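Wultthorpe Makers Board > Jigs, Fixtures & Practice Boards

Topic: Assembly board, white plate, blue parts – what would you change?

benchrat_06
Posted 24 August 2026

Need opinions before I commit to round two. I'm making a practice board for fitting parts. Pegs, a round thing, a bar, that kind of stuff. White base plate with raised white sub-plates, all the loose parts in blue. Dark table, black cloth behind.

What I have so far works ok. Board stays put, parts are easy to spot. But I'm redoing the plate anyway and want to fix the dumb stuff first.

Questions
- outlines on the plate showing where things go, yes or no
- all one color for the parts or mixed
- raised sub-plates or just cut pockets in the base

Budget is not huge. Flolten quoted me 2,490 for a machined set and I laughed and closed the tab. Printing and cutting it myself.

tallow_and_tin
Keep the outlines. Next question.

ok longer answer. An outline is the cheapest help you can put on a board. I made one without and every single person stopped and asked me where the disc went. Engrave it, don't print it, ink wears off where hands go.

plumbline77
Disagree. Outlines make it a coloring book. If the part fits the hole then it fits the hole, you don't need a drawing of it. I'd loose them and put the effort in the fits.

tallow_and_tin
And if there's no hole? Some parts just sit in a spot. How do you know the spot?

plumbline77
Then give it a hole. Or a lip. Something you can feel.

odd_sock_drawer
can we get pics before you two start again

benchrat_06
Yeah sorry, meant to put them in the first post. Same board in both.

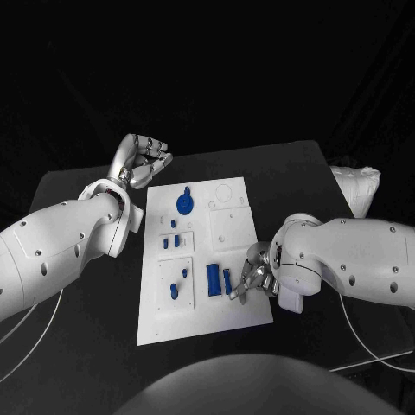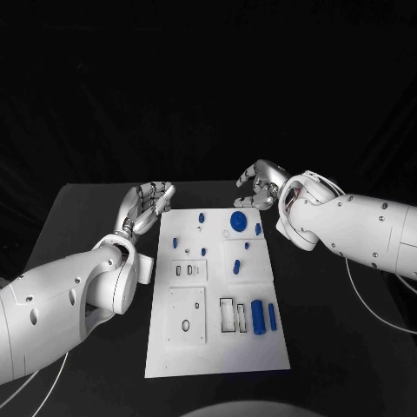

The plate is my own layout, the table is a dark gray thing I got from Wandis years ago. It's heavy. Doesn't wobble, and that's all I ask of it.

Things I already don't like
- the circle outline is thin. fine up close, gone from two steps back
- small peg is too small. I keep dropping the spare on the floor and then its lost for a day
- corners of the plate are sharp, took a bit of skin off my wrist

Things I do like – the blue. Stays.

odd_sock_drawer
blue on white is great. I'd leave that alone completely. mixed colors look fun for a day, then people start matching by color and stop looking at the shape. had that happen with a sorting tray I made for my nephew. he was done in no time and had learned nothing exept colors

gritstone
+1 for one color. Also easier to reprint. One spool, no swapping.

plumbline77
One color, agreed. See, I can agree.

But on size. Peg diameter isn't your problem, it's the height. Short peg = nothing to hold once it starts going in. Make it taller, keep the diameter. You lose nothing and it's way nicer to grab.

benchrat_06
Huh. Taller. Ok that's easy. Could do 27 mm and see.

plumbline77
27 is good. Chamfer the bottom end too, just a little.

tallow_and_tin
Chamfer BOTH ends, then it doesn't matter which way up it is.

plumbline77
Unless you want it to matter.

tallow_and_tin
why would anyone want that

plumbline77
Because noticing which end goes down is half the exercise?? A peg that goes in either way is a baby toy.

gritstone
Depends what its for. For warming up, both ends. For the hard board, one end. Make two sets, it's a peg, it costs pennies.

mossgate_lane
Different question, what's the base made of? Mine warped. Left it near a window in June and it came back shaped like a chip.

benchrat_06
Sheet plastic, 6 mm. Used 3 the first time and yeah, same as you, it bowed. 6 has been flat so far. Keep it out of the sun anyway.

mossgate_lane
ok going to 6 then. thanks. Cut with what?

benchrat_06
Table router at the Odera shop, they rent by the hour. Take your own bit, theirs are dull. Tape the sheet down all the way round, I only did two sides and it lifted at the end of the cut. Had to start again. Not cheap, that mistake.

gritstone
Does the board slide? A bare plate on a smooth table always walks on me. I use strips of shelf liner under it. Cut them a bit short of the edge so you don't see them.

benchrat_06
Liner is a good idea. Right now it's double sided tape and the tape leaves gunk on the table every time I pull it up.

tallow_and_tin
Rubbing alcohol for the gunk. Then liner.

plumbline77
I'd clamp it. Liner creeps if you push hard on a tight fit.

gritstone
Then the fit's too tight. You shouldn't be pushing that hard on a practice board, it should drop in with a nudge.

plumbline77
Says you. I like a snug one.

gritstone
Snug prints get snugger after you've sanded the hole wrong way out. Ask me how I know. Anyway leave clearance, more than you think, then print ONE and try it before doing the lot.

benchrat_06
Yes to the test print. Did all the pegs at once last time. All of them too fat. Spent a whole evening with sandpaper and a bad mood.

odd_sock_drawer
re raised sub-plates vs pockets. raised. you can unscrew one and swap it when you mess up. with pockets you mess up the base and that's the whole base

mossgate_lane
Pockets are cleaner to wipe down tho. Raised stuff collects crumbs and dust along every edge. I went over mine with a toothbrush last week, gross.

odd_sock_drawer
who is eating over an assembly board

mossgate_lane
me. I am

tallow_and_tin
Raised. Put the screws in from underneath, then there's nothing on top to catch on and no screw heads confusing people about what's a hole.

benchrat_06
From underneath, ok, hadn't thought of that. Means the sub-plates need to be thick enough for the thread. Or inserts. I have a bag of brass inserts somewhere from a Flolten order.

plumbline77
Inserts. Threads straight in plastic last for maybe a couple of swaps.

gritstone
Seconded, don't overheat them going in or they sink crooked.

benchrat_06
Ok so where I'm at

- one color, blue, staying
- taller pegs, 27, chamfer one end on set A, both on set B
- raised sub-plates, screwed from below w/ inserts
- round the corners
- liner under, alcohol for the old gunk
- outlines... still don't know

tallow_and_tin
OUTLINES YES. wider line, deeper cut. Fill it with gray paint and wipe the top off while it's wet. Test on a scrap, some plastics stain.

plumbline77
No outlines. A lip. I'll die on this one.

gritstone
Do outline on the round part and a lip on the bar, then see which one you hate.

benchrat_06
That's what I'll do prob. Router's booked out for a bit so it'll be a while before I cut anything. Will post the cut file when the test piece fits. If anybody has a decent source for white sheet that ISN'T shiny, let me know, I've only found gloss.

mossgate_lane
Wandis had matte offcuts last I looked, bin by the back counter. Bring a ruler, the size stickers are wrong on half of them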